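4. Setting up a lane-following run outdoors

By now you should have the Vanoditz rig bolted down, talking to the laptop, and passing the bench check from section 3. If it isn't, go back. I've tried to fix a bench problem out on the pavement and I don't recommend it.

This section gets you from a parked rig to a recorded run you can feed to the Zerkach trainer. I'm writing it the way I do it myself, so if you've found a quicker order that works for you, fine, but keep steps 3 and 4 together. They depend on each other.

4.1 Before you roll

1. Charge both packs and wipe the lens. I keep a dry cloth taped inside the case lid (the wet ones leave streaks).

2. Make a new run folder from the menu and give it a plain name, place first and then the date, like this: holside 2018-09-09. The trainer sorts on that name, so please don't get creative with it.

3. Set the capture width to 600. The old default was 410, and you'll still find it in some of the saved profiles. If you load one of those, change the width by hand before you do anything else.

4. Set the horizon line. Open the live view, drag the yellow line until it sits where the road meets the sky, and press Keep. If there are trees or buildings at the end of the road, guess where the ground would end behind them. You only need to be close.

Note: Changing the width after you've set the horizon moves the line without telling you. Yes, I know. It's on the list for December.

4.2 Picking a stretch

You want a long straight bit with paint the rig can find, and a curb on at least one side. The method leans on two cues, the lane paint close to the rig and the curb line running off into the distance, and it blends them depending on how sure it is of each. Short dashes are plenty. They don't have to be fresh or perfectly even, they just have to stand out from the asphalt.

An overcast sky is your friend! Flat light keeps hard shadows off the road, and hard shadows are what the curb finder mixes up with curbs more than anything else. My best runs have all been on days when I'd have been happier indoors.
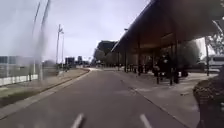

Blomqvist Group, Outdoor Navigation Team: Rig Guide, Section 4

A view like this one gives the method a lot to work with. There are two dashes down near the bottom, angled in toward each other, and the raised curb on the left carries the eye (and the curb finder) a long way up the road. On the right it's harder going, with the asphalt giving way to paler pavement and a big roof on columns over part of it. There's also a faint darker seam running diagonally toward that pavement. Seams are worth looking for before you record, as the paint finder sometimes picks them up as a very thin lane line. If yours does, raise the paint threshold one notch and look again.

You'll also notice the nearest poles have gone to soft vertical smears. Leave frames like that in. The method doesn't use poles at all, and when I threw out every frame with blur in it, the trained model got jumpy the moment it met some.

4.3 Recording

5. Line the rig up in the lane and let it sit until the status light goes solid green.

6. Press Record, count to three in your head, then go. Those still frames at the start are what the trainer uses for its zero.

7. Keep a steady pace and don't weave to make the data more interesting. There's a separate weaving run in section 5, and mixing them makes a mess of both.

8. Stop, wait for the light to go solid again, and press Record once more to close the file.

Caution: Stay off any stretch where vehicles are moving near you. Someone has to walk with the rig holding the stop button the whole time, even when it's only recording and you're steering by hand.

4.4 Checking what you got

9. Open the run and look at the frame total. My shortest usable run was 376 frames. I once tried to get by with 177 and the curb finder never settled, so I had to go back out and do it again.

10. Scrub through and watch the green overlay. It should hug the curb without hopping over to the grass. A hop or two is okay. If it keeps hopping, your horizon is probably set too high, so redo step 4 and record again.

11. Copy the folder to the shared drive before you pack up. The rig overwrites its oldest run when the card fills, and it won't ask you first.

Next: 5. The weaving run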